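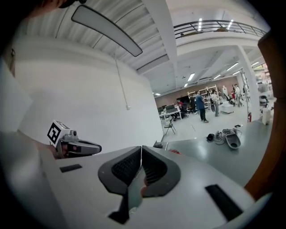
Ceiling and mezzanine, with the light I'm asking about upper left

tromwood_jairo
So that long rounded light up on the ribbed ceiling is the one I want to add to. We're at 2,000 square feet downstairs and by 4 in the afternoon I'm squinting. Would you hang a second one in line with it, or put something on the big white beam? All that white paint ought to help, right?

hchisholm66
Second one in line! Beams look like the easy spot and then you get a hard shadow off the pillar. We did ours in September with 3 Zedley strips and I love them.

MacBrayneFan
Disagree with Heather – I'd leave the ceiling alone and light that tall curved wall from below. It would bounce beautifully.

hchisholm66
Pretty, sure, but he wants to see what he's doing at a bench.

tromwood_jairo
Yeah, it's for bench work mostly. What about the gray cable hanging down the wall? I'd love to tuck it away while I have the ladder out.

erkirier11
Find out what it feeds before you touch it. Paintable trunking is cheap, and on a curve get the flexible kind. Also, is the mezzanine railing solid enough to clamp a work light to?

tromwood_jairo
It's metal, so maybe? Will check tonight and report back.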